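Wikano Household Words

Wikano is a list of 2000 everyday words for things found around the home, each with the spelling used in Canada, a plain meaning and a sentence to show it at work. It began as a spelling list for evening classes in Clalport and we're so happy to be sharing it!
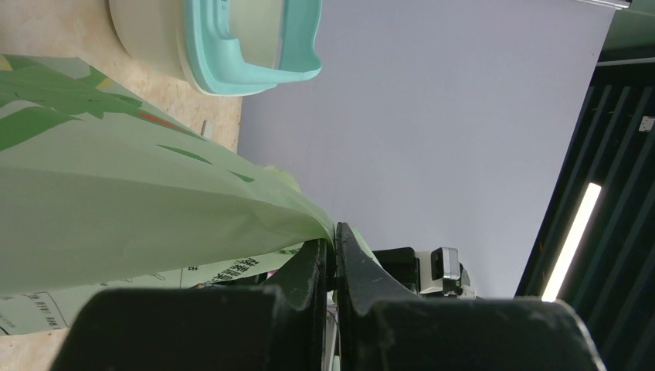
Green plastic bag with a leafy print.

What's inside

words.csv has one row per word. The topic column covers kitchen, laundry, pets, garden and so on (colour names have their own file, colours.csv, with 182 rows).
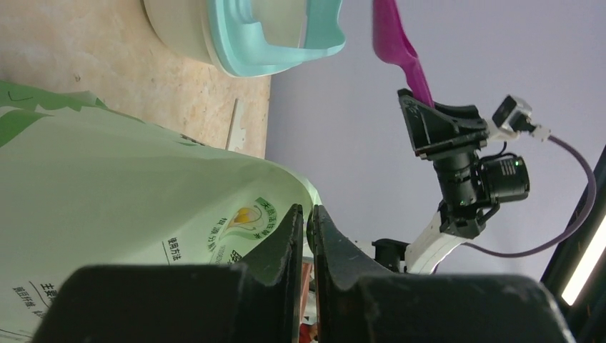

Printed bag, Chinese characters turned sideways.

Spelling

We use colour, litre, grey and centre throughout. Where two forms are common, the second goes in the "also" column. Dulce Salinas checked 300 of the trickiest entries by hand and found some beauties.

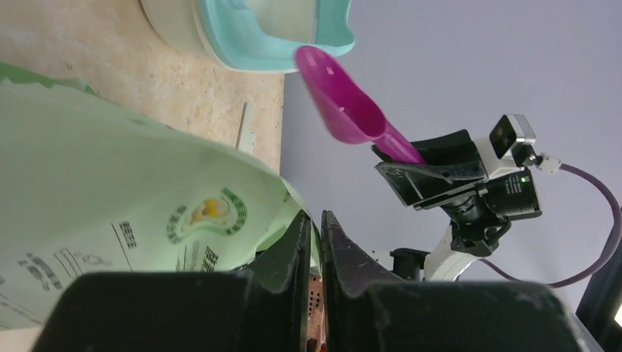
Pale green bag, logo with a yellow and orange emblem.

Still to do

Another 70 words are waiting for sample sentences, mostly plumbing and sewing.

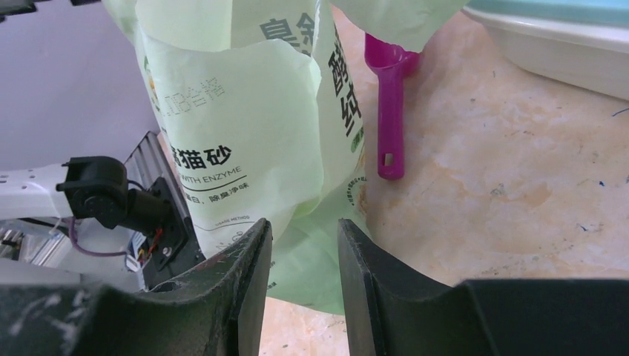 Anatole Cordier is adding French meanings and hopes to have the kitchen words ready in June. New words are very welcome, so please send the word, its topic and one short sentence.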